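Home Papers Authors About
Search this site Go

3.2 Collecting demonstrations

Demonstrations for the towel task were recorded in the Orkotstead workshop with the Kobzar interface. The operator moves a pair of hand-held gripper controllers over the cloth, and the hand paths and finger openings are stored together. Each operator practiced for 15 minutes before any recording was kept. A towel was dropped onto the sheet from waist height at the start of each trial, so that the folds differed every time.

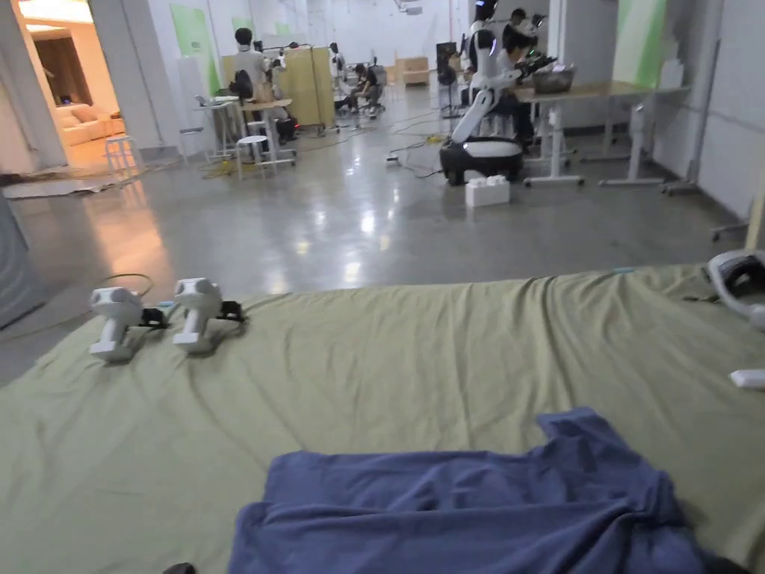
Figure 3. Work area for hand-held demonstrations, with a crumpled blue towel and two white gripper controllers on a green sheet.

We recorded three sessions per operator. Trials in which a controller lost tracking were dropped and repeated at the end of the session. Remote-control demonstrations followed the same order, but the operator wore a headset and drove the arms directly. These took around 8 times as long to set up, mostly due to calibration. Both sets were converted to the Skanov format before training.

Comments (3)

Was the sheet flattened between trials? Ours bunches up and the policy grabs it.

Same problem at Clostness. We ended up taping the corners.

Please post the calibration script.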